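Jan 14, 2025

Sprint timing rig, notes after the morning session with the Carkik track squad.

Gates went up at 9 m and 70 m this time. Tanveer wanted the first one closer to the blocks but the beam kept catching trailing arms, so we left it. Gate 2 dropped out twice. Swapped the battery, same thing. Swapped the cable, fine after that. Old cable is in the bin, do not put it back in the case.

Yatziri ran the force plate export overnight. 3,687 rows, a few with the time stamp repeated. She thinks the logger writes twice when the laptop wakes up. I deleted the repeats by hand for now - the raw file is untouched in the Feltenska folder.

Perla's starts look slower than in August on paper, but the August numbers were hand timed, so I would not compare them. Told Salvador the same when he asked for a chart.

Table with the plates, robot arm at the left: 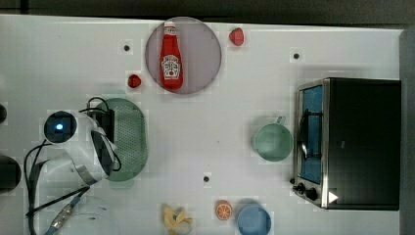
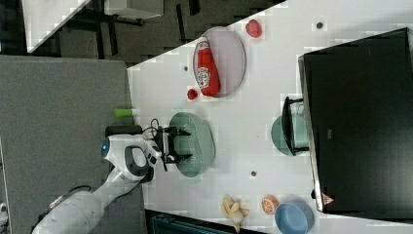 Still to do: tape the tripod feet positions on lane four, ask Iraís if we can have the indoor straight on Thursday, and check the gate clock against the start gun again. Last check was before the cable swap so it doesn't count. If the offset has moved I will redo the morning splits before anyone sees them. Coaches have only been given the block settings so far.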